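Last updated: March

4. Trying the kit on a kitchen counter: the Triltholm two-handed starter set

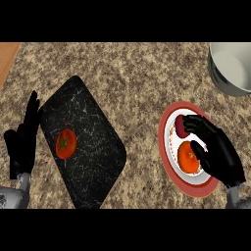
Figure 2. The simulated counter task in the Triltholm set, viewed from between the two hands. The right hand grips the dark red item at the top of the plate.

Most groups who write to us about the Triltholm set want to know the same thing, and it is a fair question: how much useful work can be done with it before any real hardware is switched on? We had the set for the whole of the spring term, and we spent the better part of that time in the simulated kitchen that comes with it, so this section dwells on that side of the product. The hardware half is dealt with in Section 5, where we are (we hope) equally patient with it.

The kitchen is sold as a ready-made scene pack under the name Kolden. It opens with a granite counter, a dark cutting board, a dinner plate on a red charger and a small number of things to pick up, and the user drives a pair of black, many-fingered hands over it. Figure 2 comes from the produce task. We grew rather fond of this one, partly for the pleasant business of handling tomatoes all afternoon, but mostly for the way it asks a good deal of the fingers within a small space. With an orange tomato sitting near the middle of the plate and a second round item close to the rim, the right hand has to close on one and leave the other alone, and its thumb ends up just beside the tomato while it does so. Anyone who has tried to lift a single plum out of a full bowl will know the feeling!

We recorded 200 demonstrations of this task by hand, using the gloves supplied with the set, and trained the Munetti controller on them with the settings it arrived with. We then let it run 200 times with the objects shuffled. It finished the task in 109 of those runs. That is a modest figure and we would not wish to dress it up, but we had changed nothing at all, and a newcomer could expect to reach the same point within a couple of weeks. Raising the number of demonstrations to 2000, most of them produced by the set's own copying tool, helped less than we had expected, and the extra runs still went wrong in much the same places. The commonest trouble was a nudge to the neighbouring tomato during the approach. After that came grasps that began too far round the side of the object and slipped when the wrist turned.

A word on comfort, which reviews of this sort tend to pass over. The gloves are light and fit small hands well, and the view stays steady. We did find the menus tiresome, and the reset button is buried 2 levels deep, where it has no business being. The Conceição add-on puts it on a foot pedal, and we would gladly recommend that purchase to any group planning long sessions.

Contact the authors | Copyright remains with the authors | Back to top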